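Dridier Help Center > Tickets > Document Production
Subject: Bates numbers restart partway through a production set
Status: Solved
Priority: High
Product area: Export, numbering

Original report

We are a small civil litigation office using Dridier for discovery. On Wednesday we ran a production of 941 pages for a contract case. The prefix is set to SKIR and the starting number is 1. Pages 1 through 500 are stamped correctly. The next page is stamped SKIR000001 again and the numbers run on from there to the end, so we have two pages for most of the numbers in the set.

The preview shows the right numbers. Only the exported PDF is wrong. I ran it twice with the same result. Opposing counsel has not been served yet, but the response is due this week and the privilege log already cites the numbers from the preview.

Things I tried before opening this ticket:
Logged out and back in
Different browser
Deleted the export and ran it again
Changed the prefix to TEST (same problem, restarts in the same place)

Dridier Support, 10:20 a.m.

Thank you for the detail. Please tell us whether the export was made as one combined PDF or as separate files, and whether "Split large jobs" is turned on under Export > Advanced. Please do not delete the second export. We would like to look at the job record.

Skirkatley Law Office, 10:45 a.m.

One combined PDF. "Split large jobs" is on. I did not turn it on. It may have come over when our templates were moved from Brillunico in November.

The full set has emails, the signed agreement, two drafts of the agreement, and scanned invoices. The scans were run through text recognition before upload. Nothing is password protected.
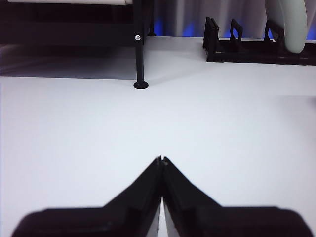 skirkatley_paralegal

Update from our side. I turned off "Split large jobs" and ran the whole set again. This time the export stopped after 60 seconds with "Job could not be completed (timeout)." No PDF was made. I turned the setting back on and got the same bad numbering as before.

I also tried a short set of just the emails with the setting on. Those are numbered correctly, but that set is well under 500 pages.

Dridier Support, 1:10 p.m.

We can reproduce this. When a job is split, each part should pick up the number where the last part ended. Templates imported from Brillunico carry a field called "Start each volume at," and the export treats each part as a new volume. The preview does not read that field, so it looks fine.

Please do the following:

1. Open Templates and select the one used for this production.
2. Choose Duplicate. Do not edit the imported copy.
3. In the duplicate, open Numbering and clear "Start each volume at." The box should be blank. A zero will not work.
4. Leave "Split large jobs" on.
5. Run the export and check the stamps on both sides of the old restart point.

The timeout is a separate limit. We have raised it on your account, and unsplit jobs of up to 2,000 pages should now finish.

skirkatley_paralegal

Did the steps above with the duplicate template. The last page is now SKIR000941 and the pages after 500 follow in order. I checked the privilege log entries against the new PDF and they match.

One question. We send our filings through the Yin connector, and it has its own numbering box. Does that need to be cleared too?

Dridier Support, 3:35 p.m.

No. Yin only stamps exhibit labels on filings and does not change Bates numbers on a production. Leave it as it is.

Any other template imported from Brillunico will have the same field filled in. A fix for the import tool has been logged. Until it is released, check the Numbering tab before using an imported template for a job of more than 500 pages.

Ticket marked as solved by requester.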